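Open day at the Skollwood repair halls

I had wanted to get to Skollwood for years, and in December I finally did. The old wool mill opens its doors once a year, and if you like seeing how things are put together (I really, really do) it is a wonderful way to spend a cold day. I took the early train from Telov, 28 minutes along the river, and was standing at the gate with a warm bun in my hand before ten.

You start in the carding hall, where the machines are still in their original rows. One of them gets switched on every hour, and the noise comes up through your shoes. Our guide shouted the whole story over it: at its peak the mill had 276 people on the day shift, and most of them walked in from Skornby over the hill, winter and summer. I tried that path later. It is steep! I can't imagine doing it in the dark before a full day's work.

Upstairs is the dye room, my favorite part. The Ghoneim workshop rents it now and still dyes small batches with madder and weld, and they let us lift skeins out of the pots with long wooden paddles. Mine came out a sort of brick orange. The woman next to me got a yellow so bright that everyone came over to look. You can buy the yarn by the door, and yes, I came home with four skeins and no plan for them.

Lunch was pea soup in the old boiler house, at long tables with strangers. I sat with a couple who come every year just for the boiler, which was put in 125 years ago and has 95 tubes inside it, a number they told me twice. They were right to be excited — it is as big as a bus, and you can put your head in through the fire door.

The afternoon is for the repair halls on the ground floor, where local people have taken over the former packing rooms. There's a bench for clocks, one for bikes, one for lamps and toasters, and another for computers. You can wander from one to the next and ask anything you like. I spent ages at the clocks, learning how to clean a pivot with a sharpened stick, and almost missed the four o'clock bell. 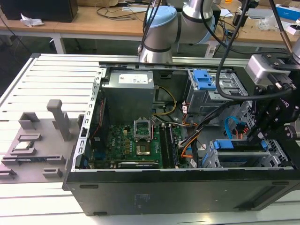 The last train back to Telov leaves at twenty to six, and the walk down to the station is easy if you take the lane past the mill pond. Wear thick socks, the stone floors are freezing. Next year I want to do the weaving session in the attic, which was full by the time I got up there.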